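3. Planning the purchase of your hand-held grippers

Read this section before you send an order to Josimetti or to your local dealer. It explains how many units, spare parts and table places you need. For the budget form, see section 4.

3.1 Decide the number of stations

1. Write down the tasks you want to record in the first project period.
2. Count one station for each operator who works at the same time. One hand-held gripper is enough for one station.
3. Add one complete gripper as reserve for every four stations.

Note: In the Clurudham project we ordered no reserve in the beginning. One broken motor stopped a station until August.

3.2 Budget for wearing parts

1. Order finger pads together with the gripper. The pads are wearing parts and are not covered by the warranty.
2. Plan 24 pairs of pads per station and year. If you handle metal objects with thin rods, plan 40 pairs.
3. Put screws and cables in the same order, so you pay the shipping only once.

Caution: Do not buy pads for the Vollness model. They have the same size but the bolt hole is in another place.

3.3 Plan the table and the objects

1. Reserve one table per station, with minimum 80 cm of free depth.
2. Cover the work surface with white paper and fix it with masking tape. Paper is cheap, so calculate a full roll per station.
3. Choose household objects of different shape and stiffness. A soft object on a thin support, for example a cap on a metal hat stand, is a good test for the finger pads before you order a larger quantity.

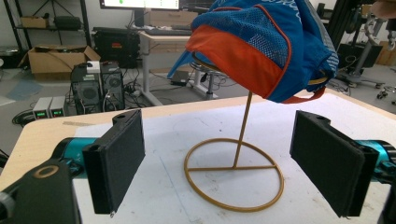 3.4 Plan the computers and the power

1. Calculate one computer for every two stations.
2. Ask the supplier for the cable lengths before you decide the position of the desks.
3. Keep 50 cm free between the computers and the wall.
4. Send your floor plan to Corentin Vasseur at Zamfir before you sign the order. He checks it free of charge and returns it with the final parts list.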